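茶水角小记：从一摞纸杯说起

各位邻居、各位同事，大家好。七月的通讯本来说好要写楼下花坛的事，可是花坛那边的土还没到，我就自作主张，先把茶水角这几个星期的变化跟大家唠叨唠叨。事情不大，但天天都要从那里走过的人，想必多少也留意到了：地方宽敞了，杯子不再东倒一个西歪一个，早上八九点钟大家挤在一起的时候，也不用再互相说“不好意思，借过一下”了。

先交代一下来龙去脉。我们这层楼的茶水角，从搬进Plollcombe这栋楼的第一天起，就是个“先凑合着”的地方。当时只有一个热水壶、一盒茶包，杯子放在原来的塑料袋里，谁要用谁从袋口掏一个。凑合着凑合着，两年就过去了。袋子换了一个又一个，掏杯子的动作倒是一点没变：手伸进去，捏住最上面那个，往外一拉，跟着出来三四个，多出来的又不好意思塞回去，就摆在桌上，摆着摆着就积了一排。到了傍晚，也说不清哪个用过、哪个没用过，最后只好一起收走。我自己也是这样干的，所以写到这里，脸上还有点发热。

真正让我们动手的，是春天那次来客。那天是星期四，Gautam那边过来了19位客人，说好下午三点到，结果两点半就陆陆续续上楼了。水是烧好的，茶也备了红茶和茉莉花两种，偏偏杯子出了岔子，袋子底下那一截不知什么时候受了潮，软塌塌的，倒上热茶没人敢端。后来是Pascal Barbier一路小跑，到隔壁办公室借了一摞来，客人们倒是很客气，站在窗边聊得热热闹闹，还夸茉莉花茶香。可是送走客人之后，我们几个洗着茶壶，都觉得这件事不能再凑合下去了。

于是就有了后来的“整理一下”。说起来简单，做起来拖拖拉拉，前前后后花了三个星期，大半的时间其实都用在商量上。有人主张干脆不用纸杯，每人自带杯子，既省钱又环保，我举双手赞成，现在柜子上层那一排五颜六色的马克杯，就是这么来的（蓝色带鱼的那只是我的，请勿错拿）。可是客人总不能也让人家自带杯子，临时来开会的、来送材料的、来面谈的，总得有个干净杯子递过去。所以纸杯还是留下了，只是专门留给客人，自己人尽量不动。

接下来就是杯子放哪里、怎么放。最早有人提议买那种挂在墙上的取杯筒，从下面一拉就出来一个，看着很气派。我们问过物业，墙上不让打孔，贴胶的那种又怕掉下来，这个念头就放下了。后来又试过一只饼干铁盒，大小正好，盖上盖子也挺体面，可惜客人根本想不到杯子会在饼干盒里，倒是有人打开来找饼干，失望而归。再后来还试过把杯子倒扣在托盘上，看着整齐，拿起来却总要用手去捏杯底，也有人说托盘上容易积灰，一天不擦就不放心。

最后定下来的是一个双位的铁丝杯架，在Bravari的旧货区淘到的，和我们那几把椅子是同一个地方。它有两个圆圆的底座，并排连在一起，杯子可以稳稳当当地立在里面。Pascal看了第一眼就说好，我起初还嫌它有点占地方，现在要郑重收回这句话。用了这些日子下来，最大的好处就是一眼看得见：杯子剩得多还是少，路过的时候瞟一眼就知道，用不着打开柜子，也用不着去捏袋子。

桌子也顺便腾了出来。原先那张桌上什么都有，没人认领的充电线、去年的台历、半包糖、一盆其实早就不太行了的绿萝。我们贴了一张纸条，请大家一个星期之内把自己的东西领走，到期之后还剩下7样，都收在前台旁边的纸箱里，到月底之前都可以来找。绿萝被楼上的同事接去抢救，据说发了一片新叶，我们都很替它高兴。桌面空了，擦起来也快，一块湿布来回两下就完事，这对我这样一个懒人来说，真是天大的福气。

关于摆放，我们也慢慢摸索出一点心得，写在这里供大家参考，也供别的楼层参考，听说Barance那边的办公室也在为同样的事情发愁。纸杯一律口朝上套在一起，一摞一摞地放，添新杯子的时候请把旧的先抽出来，新的垫到下面，再把旧的放回上面，这样先来的先用。拆包装之前请洗手，拿杯子时请捏外壁，尽量不要把手指伸到杯口里面去。另外，杯子不必一下子堆得太高，堆高了固然壮观，可是桌子要是被谁碰一下，难免叫人捏一把汗。

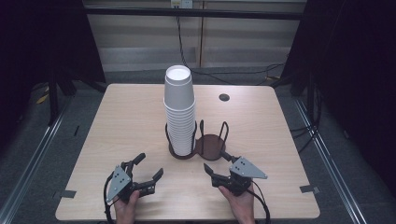
浅木纹桌面上的双位杯架：左边立着高高一摞白色纸杯，右边的位置还空着。

说到右边那个位置，这正是我想请大家帮忙出主意的地方。目前收到的建议五花八门，有说放搅拌棒的，有说放小号杯子给来访的孩子喝水用的，还有一位坚持要放糖果，理由是“来客人的时候气氛好”。我个人倾向于小号杯子，暑假里常有同事带孩子过来，大杯子盛半杯水，小朋友端着摇摇晃晃，大人在旁边看着也紧张。不过糖果派的呼声不低，我也不敢独断专行。想投票的朋友，请在茶水角柜门上那张纸上画个勾，一人一个，画在哪一栏都行，别画在我的鱼杯子上。

再顺便报一下账。杯架、新的抹布，加上一个放茶包的小盒子，合起来花了21块钱，从上次聚餐剩下的零钱里出，没有另外向大家收。茶叶还是老规矩，谁喝得多谁多带一点，眼下红茶充足，茉莉花茶快见底了，家里有富余的朋友不妨惦记着点。热水壶最近水垢有点重，下个星期我会带柠檬酸来煮一煮，煮的那天早上请先到隔壁接热水，等壶上的纸条撕掉了再用，免得喝出一嘴酸味来找我算账。

还有一件小事，不知道该放在哪一段，就放在最后吧。用完的纸杯请把茶渣倒进小桶，再扔到旁边的垃圾袋里，不要连茶带水一起扔。上个月袋子漏过一次，茶水一路滴到电梯口，保洁阿姨嘴上没说什么，拖把倒是来回拖了多趟，我们看着实在过意不去。小桶每天下班前由值日的同事倒掉，值日表贴在冰箱侧面，想换班的自己商量好，在表上改一下名字就行，不用特地来告诉我。

花坛的事下期一定写。土到了以后要请几位力气大的朋友搬一搬，有意的先跟Pascal说一声，他那里有手套，茶水我来准备。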